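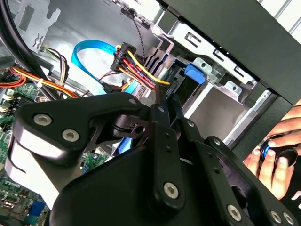
Inside one of the desktop cases on the bench: blue SATA data cable, power wiring and the drive area.

Home | Projects | Reports | Contact

Hendis computer refurbishment – progress report to the Maeng fund
Prepared by Matúš Beneš, 6/22/25

1. Work done in this period

The grant paid for a workbench, spare parts and part-time hours so that old office desktops could be put back into use in Brovulitz. The first batch came from Firska, who were clearing out their accounts office. We took 36 machines from them and have now opened and checked all of them.

Each case is opened and the cabling looked at first. We reseat the data and power plugs at both ends, then test the drive. Loose SATA plugs were the most common fault in this batch and cost nothing to put right. Several machines that Firska had written off as dead started normally after this step. Drives that fail the test are taken out and kept in a locked cupboard until they can be destroyed. Drives that pass are wiped before anything else is installed.

Cable routing took longer than planned. In the older cases the spare power leads had been left to hang near the processor fan, and we are now tying them back before the side panel goes on. Norbert Hrubý has written a one-page sheet for this, with the order of work and where to put the ties. It is pinned up by the bench and new helpers have managed with it so far.

2. Spending

Spending to date is 2,995 euros, mostly on replacement drives, memory and the bench itself. A further 315 euros is committed for data cables and power adaptors, ordered but not yet delivered. We bought fewer power supplies than we had budgeted for and would like to move the difference to memory. Please let us know if this needs a formal change request.

3. Problems

Two machines have damaged motherboards and will be stripped for parts. The storage room was out of use for part of February while the heating was repaired, so testing started later than the timetable in the application. We have made up some of that time but not all of it.

We also underestimated how much dust there would be. The vacuum we had was not suitable for use near circuit boards and was replaced from the tools line.

4. Next period

– Finish installing the operating system on the tested machines
– Agree the handover list with the library and the school
– Label every case with its test date and drive size
– Arrange collection of the scrapped drives, with a certificate

Norbert will keep the parts list up to date and can send a copy on request. Receipts for all items over the agreed limit are attached separately.

Share this report | 2 comments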